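Snacks for the long drive, and other things I got wrong

14 August 2023

Quick one tonight, laundry is going and I have to be up early. Back from the drive. 1277 miles, Stultville to Ernthorpe, by way of my sister's old place in Gostumow, where I stopped for a night and ate somebody else's leftovers. Three days. Would do it again, not soon.

Several of you wanted to know what I packed to eat. So, food. The scenery was corn.

First mistake, chocolate. In August! I know. I had a bag of the little wrapped ones in the door pocket and by noon on day one it was a bag of soup. Put it in the cooler, it came back as one solid brick with foil in it. Ate the brick anyway. Picked foil out of my teeth till the state line.

Second mistake, the cooler. Too big, wrong seat. If it's behind you then you can't reach it, and if you can't reach it you pull over, and if you pull over you end up buying a hot dog. Three hot dogs this trip. One good (the gas station outside Gostumow, the one with the green roof, get the onions). Next time a small soft cooler, front passenger side, belted in so the seat alarm shuts up.

What worked: grapes, frozen the night before. Cheese sticks. Pretzel rods, the thick ones, because the thin ones turn to gravel. Hard boiled eggs worked for me but I was alone in the car with the windows down, so judge for yourself. Peanut butter sandwiches cut in four, wrapped seperately, so you grab one square at a time and don't have jelly on the wheel.

And chips. I go back and forth on chips. A bag is hopeless in a car, it's wide open the second you open it, you need two hands and a lap, and the clip always goes under the seat. Switched to the tall cans with a lid years ago. Fits a cup holder if your cup holders are decent, mine are on the small side so it went between the seat and the console. Lid back on between handfuls. Stays crisp a couple of days, more or less, even in damp weather.
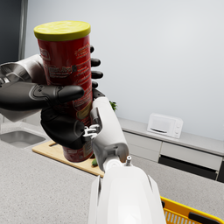
Cans are fine until you get halfway down, according to Pelkonen in the comments last time, and after that you're driving with your arm stuck in a tube. Pour them into a wide plastic tub before you leave, was the advice, and save the can for the trip home. Fair point. I tried the tub on day two. It slid off the seat at the first real stop sign and I was finding crumbs in the seat rail at the motel. So, the can. Tip it into the lid if you have to, at a rest stop, like a civilized person.

Drinks. One big water bottle, refilled. I brought a six pack of fizzy water too and drank one, warm, and it was awful. Coffee from wherever. The place in Ernthorpe by the bridge has closed, which I found out by driving up to it at 6 in the morning with a headache. Sign still lit and everything. The diner across the road does a decent cup and the lady gave me a refill to go without me asking.

Money, for whoever asks: I set aside $40 for road food not counting dinners and went over on day three. Hot dogs, see above. Also a pie. Not sorry about the pie, it was peach, it rode the last stretch on the passenger side floor and got there with only one dent.

Things I forgot: paper towels (how), a trash bag, salt for the eggs, a knife. I spread peanut butter with the handle of a toothbrush on day two. Clean end. Still not proud of it. There's a list taped inside the hall closet now so next time I will have no excuse, unless I forget to open the closet.

Doing the same drive the other way in November, when it'll be cold enough for chocolate. Thinking soup in a thermos but I've never had one that didn't leak on its side. If you've got a thermos you trust tell me which, and whether the lid doubles as a cup, because I'm not packing a bowl.

Ok dryer's buzzing. More on the motel tommorow maybe, there was a thing with the ice machine.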